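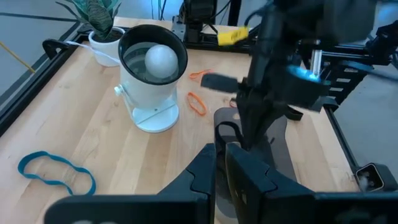

Posted by MeirionP, 27 June 2026

I oiled a maple butcher-block top in April and I'm trying to settle how to look after it before I do the next coat. It came from Sheehan as a second, unfinished, and I put on four thin coats of Plokier worktop oil with a day between each. The colour has stayed light and the grain shows well, so I've no complaint about the look. My question is about what gets left on it. There are rubber bands lying on the wood, a big blue one and a couple of orange, and what looks like a snake plant in a white pot towards the back next to the white cylindrical fixture. My sister says rubber will mark an oiled surface if it stays put long enough. Is she right, and should the pot have a saucer or a cork mat?

kkeogh wrote:

Your sister is right about the rubber. I had a ring on a beech desk from a band that sat under a pile of post all winter. It was a faint yellow line and it didn't wash off. I had to sand it with fine paper and oil that patch again. Put them in a jar.

Cork for the pot, and lift it once a week when you water. Glazed pots often have a bare foot underneath and the damp goes straight through.
– Kathleen

Diarmuid_McG wrote:

I don't agree about the bands. I've run a packing bench for years with an oiled top and there are always rubber bands on it. No marks at all. What does the damage is heat or sun on top of the rubber. If the table is away from a window I wouldn't give it a thought.

Agree about the plant. Snake plants hardly need water, so it's less of a worry than a fern, but a pot that has been overwatered once can leave a black stain in maple that goes deep.

kkeogh wrote:

Mine was nowhere near a window. It was a north-facing box room. I think it depends on the oil as much as anything. Mine had one coat of something cheap and I doubt it had cured.

MeirionP wrote:

Thanks both. The table gets sun in the mornings, so by either account I should clear the bands off. I'll get some cork.

Does four coats sound enough? The tin says three but the end grain was still drinking it in.

M Hanrahan wrote:

Four is fine for the face. End grain can take seven before it stops, and there's no harm in doing the ends on their own and leaving the top alone. Wipe off everything that hasn't soaked in after twenty minutes or it goes tacky, and then anything you put down will stick to it, rubber or not.

I'd be more bothered about movement. A block top wants to get wider and narrower with the seasons. If it's fixed down hard to metal it can split along a glue line. Check whether the screws go through slotted holes. Mine didn't and I had a crack you could get a thumbnail in by the second winter.

Diarmuid_McG wrote:

Malachy's point is a good one and I should have said it myself. Slotted holes, or oversize holes with a washer. Don't nip them up too tight.

WalterA wrote:

Has anyone tried hard wax instead? I did a maple top with Pasik hard wax two years ago and haven't touched it since. You do have to get all the oil off first, which is a day's sanding, so it may not suit Meirion.

kkeogh wrote:

I've used it on shelves. It's tougher but patch repairs show. With oil you can mend one corner and no one can tell. For a table that gets used I'd stay with oil.

WalterA wrote:

Fair enough, though I've had no trouble blending it in. Use a white pad and keep the edges feathered.

MeirionP wrote:

I'll stay with oil as I've most of a tin left. I looked underneath this morning and the holes are round, so the next job is to take the screws out and open them up with a file. Is it all right to do that with the top in place, or does it need to come off?

M Hanrahan wrote:

In place is fine if you do them one at a time. Leave the middle pair as they are so the top stays centred and the movement goes out both ways.

Thread 2589 – 1656 views
Plondimness Woodwork Forum | Contact the moderators | Posts remain the copyright of their authors | Back to top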